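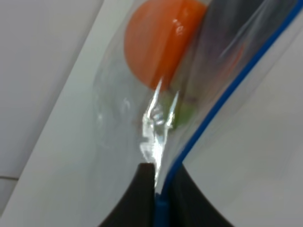

Bags, bags, bags! The snack bag swap is back

Back in June a few of us at Tivness started packing our afternoon snacks in zip-top bags and leaving them on the shelf by the Riis Street door for anyone who was heading out on the trail without a bite to eat. It was meant to last a week or so. We have now gone through 103 bags, and I am so happy to tell you that the shelf is staying up all through the fall!

If you haven't joined in yet, it could hardly be easier. Bring a clear bag with a zipper seal (the quart size fits the baskets best, but a gallon bag is fine if you lay it flat), put something good in it, and drop it off any time before noon. Take one whenever you like. You don't have to leave one to take one.

Fruit has been the big hit so far. Clementines go first, always, and small apples are close behind. Grapes do well if you rinse them and dry them really thoroughly on a dish towel first. Bananas we've given up on, after one very warm afternoon that I will leave to your imagination. Pears are a maybe. If yours are still hard as rocks, bring them and write "ready in a few days" on the bag!

A few things I've picked up from packing an awful lot of these:

Push the air out before you close the last inch of the zipper. The bags stack so much better, and the seals don't pop open when somebody digs around for the one at the bottom.

Run your finger along the whole seal twice. The colored zippers are easier to check, I think, but use whatever you have in the drawer.

Keep fruit and crackers in separate bags. Crackers go soft by lunchtime otherwise.

Please do bring the bags back. Wash them in warm soapy water, turn them inside out, and stand them over a wooden spoon or a tall glass to dry overnight. I have one bag that is on its 19th trip and still closes perfectly (yes, I've been keeping tally marks on it in permanent marker). Anything that held nuts or peanut butter should be kept at home for your own use, so we can keep the shelf safe for the kids with allergies.

Our next packing morning is 12 September 2024, from 9 to 11 in the kitchen at Gerkier Hall. We're hoping to fill 50 bags for the Fistetti loop walk, and there's plenty of counter space, so bring a friend, bring your mother, bring whatever is rolling around in the fruit drawer at home. Coffee will be on. Last time we had almost 200 pieces of fruit on the counter by half past nine and it smelled wonderful in there, all orange peel and somebody's cinnamon rolls.

We could still use a couple of shallow baskets, a roll of masking tape for labels, and a second drying rack if you have one you're not using. Leave them with me or on the bench inside the kitchen door with your name on them.

See you there, and thank you to everybody who has packed, washed, carried and eaten so far!

Vibeke Bjarnason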